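11 October 2026
Notebook, dye bench, Retgate unit

Walnut vat, second attempt. The first attempt is on page 83 and I would be grateful if everyone would stop reading it aloud.

Where we left it: in April we bought a sack of walnut hulls from the orchard at Clundon, already dried, already crumbling, and smelling like the inside of a harmonium. Used a third of it then and got a color I wrote down as "warm fawn" and everybody else wrote down as beige. The rest has sat under the bench since. No mold that I could find. Several spiders, rehoused.

Plan was to find out whether the weak color came from old hulls or from my being impatient with the soak. Both were suspected. I had a favorite.

Hulls broken up with the mallet, then into the big enamel pot with tap water to cover. Soaked 3 days with the lid on. The book says overnight, the other book says a month, and I took the average by a method I won't defend. By the end the liquid was properly black-brown and had a skin on it. Stained: the ladle, the bench, my left thumb, one page of the order book (Motaung, the tapestry yarn order - still legible if you know what it says).

Strained through the old curtain. Do not use the good muslin for this. I say so because the good muslin is now brown.

Heated slowly and held it just under a simmer for an hour, then let it drop before any wool went in. The Eltix hot plate still overshoots whatever you ask of it by a generous margin, so I stood there switching it off and on like a lighthouse keeper. If the replacement knob ever comes, please fit it. If it has come and is in a drawer, please say so and we'll speak no more of it.

Skeins, all the same undyed two-ply:

A - no mordant, plain water soak first.
B - alum, done last week, kept damp in the bucket.
C - no mordant, dipped in the iron pot afterward for a few minutes.
D - was going to be a rhubarb leaf mordant. Was talked out of it, the extractor fan being what it is.

A came out a good deep brown, far better than April's. B is slightly yellower and I can't say it's any stronger, so the alum was a waste of alum. Walnut doesn't need it, as both books state on the first page of their walnut chapters. C went a cold dark brown, close to the color of the yard in November. I like C very much. I left it in the iron a little too long and the yarn feels harsher than the others, so next time shorter, and rinse at once instead of going to answer the door.

So the hulls were fine. It was the soak. I've put a line through what I wrote about the orchard on page 83 and should probably buy another sack from them by way of apology.

Exhaust bath: put two small skeins through what was left and got a pleasant tan, then one more and got warm fawn. There it is again. Three cheers.

Wash fastness: snipped from A, B and C, each tied to a bit of white cotton, hand-washed with the ordinary soap. A and C left nothing on the cotton that I could see. B left a faint shadow. Repeat B before believing it, as I may not have rinsed it out properly the first time. Light test strips are in the south window behind card, half covered. Please leave the card alone, including those of you who like a tidy window.

Cost, for the grant sheet: the counter on the water meter moved by 2,111 liters over the month, which I refuse to believe is all me. Somebody look at the tap in the back.

Still to do
- dry the spent hulls and see if there's any point in a second soak
- iron dip again on plain skeins, timed with a clock this time
- write up the label text for the shop, without the word fawn
- knitted pieces in walnut: decide whether we dye the yarn or the finished cloth. Cloth is quicker. Cloth is also where the blotches come from.
- new curtain for straining
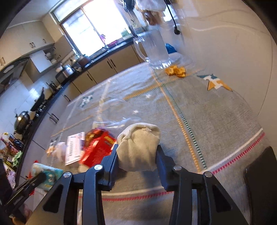
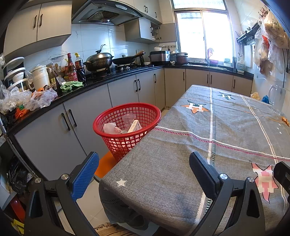
Kitchen table, star cloth. First one has the beige-white knit bunched up, with the plastic bag lying flat behind.

Pot is scrubbed and back on the low shelf. Thumb is not improving.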